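FOR IMMEDIATE RELEASE

Hedegaard to Distribute Superhero Feature "Skemby"; First Trailer Screened at Rotport Comics Fair

Theatrical release set for September, with digital cinema packages available to exhibitors ahead of opening

ROTPORT, April 16, 2022 - Hedegaard Film Distribution has acquired theatrical and home viewing rights to "Skemby," an animated and live-action superhero feature produced by Kurkeo Pictures. The first trailer was shown to attendees of the Rotport Comics Fair this morning and is now available to exhibitors and accredited press through the Hedegaard screening portal.

"Skemby" is directed by Gertraud Hämmerli from a screenplay by Hämmerli and Ottilie Eder. It is adapted from the comic book series of the same title, written and drawn by Eder. The picture has a running time of 82 minutes, including end credits. It will open in theaters in September.

The agreement covers theatrical exhibition, digital rental and purchase, physical disc and subscription streaming. Theatrical exhibition will be exclusive for the first six weeks. Television broadcast rights remain with Kurkeo Pictures and are not part of this announcement. Financial terms are not being disclosed.

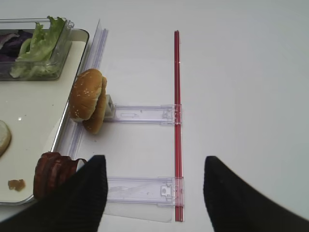

Story and Source Material

The title character is a harbor pilot who gains the ability to change the density of any object she touches. The change lasts only as long as contact is maintained. The screenplay is drawn from the first five issues of the comic book and does not use the later storyline set underground. Two supporting characters from the series, the Surveyor and Halyard, appear in the feature. A third, the Tin Magistrate, is mentioned in dialogue but does not appear on screen.

Eder served as story consultant throughout production and approved the final designs for the principal costumes. The main costume differs from the printed version in the collar and gloves. Both were changed to allow the performer to turn her head and grip props without a cut.

"The density effect was drawn in the comic as a change in line weight," said Eder. "Heavy objects had a thick outline and light ones had a thin outline. We kept that rule. A viewer who has read the books will be able to read the effect immediately, and one who has not should have it by the end of the first reel."

Production and Visual Effects

Principal photography was completed on two stages and at a decommissioned dry dock. Live-action material was captured in color and then combined with hand-drawn animation in the action sequences. Dialogue scenes contain little or no animation.

The finished feature contains 256 visual effects shots. Visual effects supervisor Kiran Rana divided them into three classes: outline shots, in which a drawn contour is added to a live-action object; replacement shots, in which the object is fully redrawn; and environment shots, in which the background is extended or replaced. Outline shots make up the largest class.

Drawn elements were animated on twos and composited over live-action plates running at the standard theatrical rate. Early tests with animation on ones were rejected because the contour appeared to slide on the surface of the object when the camera moved. A tracking pass was added to the pipeline to lock each contour to the underlying plate before line weight was applied. 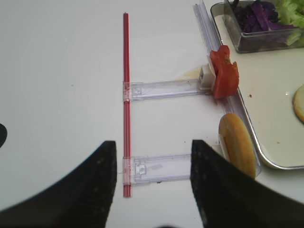
Line weight is controlled by a single value per object per frame, which was stored with the shot and could be changed by the director until the final grade. According to Rana, this allowed late revisions to be made in compositing without returning the shot to the drawing department.

"A revision to line weight took one artist part of a day," said Rana. "A redraw of the same shot would have gone back through cleanup and tracking. We had a fixed number of artists, so the method was chosen to fit the crew."

Film grain was applied to live-action and drawn elements in the same pass. The main titles and the chapter cards were lettered by hand, scanned, and placed over picture without added grain.

Sound and Music

The sound mix was prepared in surround and stereo versions. The surround mix is the reference version and should be used wherever the auditorium supports it. The stereo version is a separate mix and was not produced by automatic fold-down.

Low-frequency content is used to indicate changes in density, mainly in the harbor and crane sequences. Exhibitors are asked to confirm that the low-frequency channel is calibrated before the first public performance. A short test file is included with the feature for this purpose. The test file is not intended for audiences and should be removed from the playlist after use.

The score was recorded with a small brass and percussion ensemble. A soundtrack album will be released on the same day as the film. A vinyl edition is planned but has no confirmed date.

Trailer

The trailer shown at Rotport contains footage from the first two acts only. Several shots are unfinished and will differ from the final picture, including the view of the harbor at night and the closing shot of the Surveyor on the signal tower. The music in the trailer is a temporary arrangement of the main theme.

Two versions have been prepared. The full version is for use in theaters and on the web. The short version omits the dry dock fight and is suitable for placement before features with a younger audience. Both carry the September opening in the end card. Theaters that need an end card without a month may request one from Hedegaard technical services.

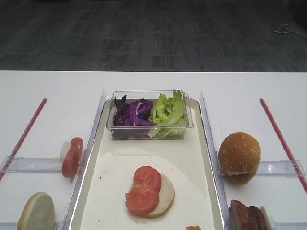
Trailers may be shown from today. Exhibitors are asked not to cut, re-time or add sound to either version. Captioned copies of both are in the same folder on the portal.

Delivery to Theaters

The feature will be supplied as an encrypted digital cinema package in scope format. A flat version will not be issued. Theaters with fixed flat screens should use the scope package with masking or letterboxing according to their normal practice.

Subtitled and audio-described versions will be delivered as supplemental packages. The original package must be loaded first for the supplemental packages to play. Open-caption screenings require a separate key, and this should be requested at the time of booking.

Packages will be sent by satellite or hard drive. Drives must be returned to the Hedegaard depot within the period stated on the shipping label. Keys will be issued per screen and per server. Theaters that have replaced a server or media block in the past year should send updated certificate details before placing an order.

Bookings are open now. Theaters holding a current Hedegaard account may book through the portal. Others should complete the account form, which is normally processed within five working days.

"We are publishing the delivery specification together with the trailer, as most of the technical questions on our last release arrived in opening week," said Zamfira Bogdan, head of theatrical sales at Hedegaard. "Independent theaters will receive the same files on the same schedule as the circuits."

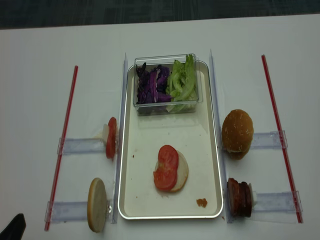

Press Screenings and Materials

Screenings for press will be held in the month before release. Invitations will be sent by email and are not transferable. Reviews are under embargo until the date given in the invitation. Coverage of the trailer is not restricted.

The following materials are on the portal:

Full and short trailers, with and without captions
Teaser poster, portrait and landscape
Unit photography, first selection
Cast and crew list
Synopsis, short and long
Notes on the comic book series, supplied by Ottilie Eder
Delivery specification for exhibitors

Unit photography may be cropped for layout but may not be combined with artwork from the comic book. Requests to reproduce comic pages should be sent to Kurkeo Pictures. Interviews with Gertraud Hämmerli and Kiran Rana can be arranged on request, subject to the post-production schedule.

About Kurkeo Pictures

Kurkeo Pictures produces feature films and short subjects combining live action with drawn animation. The company operates its own compositing and sound editing facilities. "Skemby" is its sixth feature.

About Hedegaard Film Distribution

Hedegaard Film Distribution supplies independent and genre features to theaters, home viewing platforms and disc retailers. It maintains its own mastering and key management departments.

Press contact:
Heidrun Reisinger
Publicity, Hedegaard Film Distribution

Exhibitor contact:
Theatrical sales desk, attention Zamfira Bogdan

###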